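I have stopped believing in the ten-minute supper. My sister-in-law gave me the Mesness cookbook in December, 174 recipes and every one of them supposedly done before the table is set. I've now cooked 26 of them and I have yet to finish one in the time printed at the top of the page.

The trick is in the ingredient list. "2 onions, finely chopped" is a job, and so is "squash, peeled and cubed." Anyone who has taken a knife to a butternut squash knows how long that goes on. The clock in these books starts when everything is sitting in neat little dishes and the pan is already hot. By that method I could run a marathon in ten minutes, provided I got to start near the end.

Then there are the onions themselves. The book says to cook them until golden, five minutes. I have cooked onions for thirty years on three different stoves and after five minutes they are limp and pale. If you want golden, put the radio on and settle in. 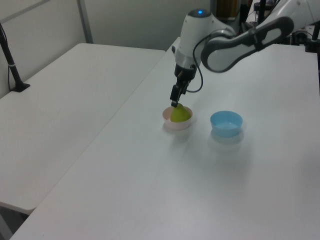
My neighbor Trudy Tapsell says I'm being a crank, and that people need some encouragement to cook at all. Maybe so. But I think a wrong number does the opposite. Someone gets home at half past six, picks the quick chicken thing, and at half past seven is still waiting on the rice with two hungry kids in the kitchen. That person doesn't blame the book. They decide they're slow, and next time they order a pizza.

I went back to my mother's old Grajales cookbook to compare. It hardly gives times at all. It says "cook until a fork goes in easily" and "let it stand while you make the gravy." Some of the recipes are dreadful (there's a ham mousse I wouldn't serve to a dog), but I've never felt lied to by it.

I'd settle for two numbers on every recipe, one for chopping and one for cooking, both timed in a normal kitchen by somebody who had to find the colander first. I don't expect to see it – forty-five minutes doesn't look good on a cover. Meanwhile I've penciled my own times in the margins of the Mesness. The lentil soup says ten. Mine says fifty, and it needed more salt.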